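Search entries Search Clear

We use cookies to remember your login and display settings. Accept | Manage settings

Bench notebook: brick sorting, station 2

Thursday, July 4, 2024
Entry by Cheng-en Kwok. Building quiet, no deliveries.

Purpose: settle the bin layout and the surface for the color sort before the Allent batch is opened. The April layout used one deep tote with cardboard dividers. The dividers leaned, and small bricks went under them. Replaced with three separate open bins, one color per bin.

Stock on hand: one carton from Plomgate, invoice count 829 pieces mixed. After pulling plates, wheels and anything cracked, 439 standard bricks left in red, yellow and blue. Remainder bagged and put on the shelf over the sink, labeled "Plomgate rest." Not needed for this.

1. Surface

Wiped down with a damp cloth, then a dry one. Soap leaves a film and the bricks skate on it, so water only. Went over the top for grit before putting out the full set. With a yellow block and a blue brick on the left, there is a small whitish speck out in the open part of the top. Can't tell if it is a chip in the surface or a crumb. To check with a fingernail. If it is a chip, note its position on the bench sheet and leave it alone.
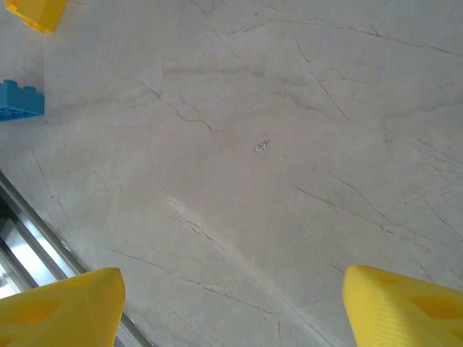
2. Veining and light

Ferhat's objection to this top from the start has been the veins. His point is that a plain gray mat would give a cleaner background for all three colors. My point is that the mat curls at the corners and a brick dropped on it sometimes stands on edge. We agreed to look at the bare top first and argue after.

Bare top: the veins are mostly thin and reddish-brown, a few much darker than the rest. The worst is the long diagonal one. Red bricks are the only ones I would worry about against it, and a brick is a good deal wider than any of these lines. Shadow is the bigger issue. A wide soft gray patch lies over the middle, darker at its center, with the stone brighter on both sides of it.
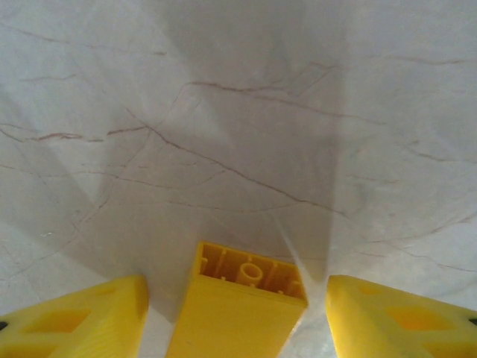 Blue suffers most in a patch like that, going by the Teno trials, where dark blue and black were mixed up more often than any other pair. No black bricks in this set, so the risk is lower. Still want the overhead light moved toward the back wall and its diffuser cleaned. Request is in the shop log.

Decision for now: keep the bare top, no mat. Revisit if red gives trouble.

3. Bins

Layout, left to right: black bin for yellow, translucent white bin for blue, yellow bin for red. Side by side near the center of the floor.

Bin color deliberately does not match brick color. With matching bins a stray is hard to find from a distance. A red brick in a red bin tells you nothing about how full the bin is, either. The yellow bin with red in it reads well. The black bin with yellow in it reads best of the three. Blue in the translucent bin is acceptable, and its level can be judged through the side.

Yellow bricks had bunched into the front corner of the black bin. Red sits uneven, a few on top of the others. Neither matters for sorting but both matter for counting by eye, so shake each bin level before writing down a fill. Loose on the floor, still to be binned: one yellow, one blue lying at an angle.
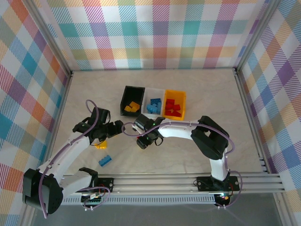 Bins are not fixed down. Options are a strip of double-sided tape under each, or a low fence at the back. Tape leaves residue on the top and I would be the one scraping it. Prefer the fence. Offcuts in the 12 mm drawer should do; cut to the combined width of the bins plus 8 mm of slack.

Plaid wall panels stay up. Su asked if they could go on the other enclosure and the answer is no until this set is done.

4. To do

- Fingernail test on the speck
- Light moved, diffuser cleaned
- Cut fence, sand the ends
- Labels on the front faces of the bins, color name only
- Put the two loose bricks away before the next count
- Return the old tote to stores, dividers to recycling

Open item: the blue bricks have molded texture on the underside that I could not read as lettering. Check whether all of the blue is from one maker. If two makers are mixed, the fit may differ, and that matters to whoever builds with them afterward.

Comments (3)

Ferhat Aydoğan
Fine with the bare top for now. I would like the mat kept in the drawer and not thrown out like the last one. Also the fence should be matte, no clear acrylic.

Cheng-en Kwok
Mat is in the second drawer, rolled. Fence will be the gray offcut.

stores_desk
Tote can come back any morning. Please take the old tape off it first.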